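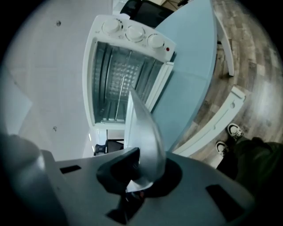
I gave up the big oven in June and I haven't missed it much. The gas bill was part of it, but mostly I was tired of heating a whole kitchen for one potato.

Toast and leftovers are easy. Bread took longer to work out. A small oven browns the top well before the middle is done, so I now make half-size loaves and lay foil over them after 23 minutes. My first 3 loaves went to the birds.

Cookies are fine if you bake a few at a time. I freeze the dough in balls and do four after dinner — no more stale ones in the tin.

Roasting a chicken is where I stopped trying. I buy one already cooked at Saithong, the deli by the bus station, and use the bones for soup.

The other change is that I cook less in one go. I used to make a huge pan of lasagna on my day off and eat it until I hated it. Now it's a small dish that lasts two nights.

Next I want to try flatbread, with the whole wheat flour from Niltier. It's a coarse one and needs more water than the bag says.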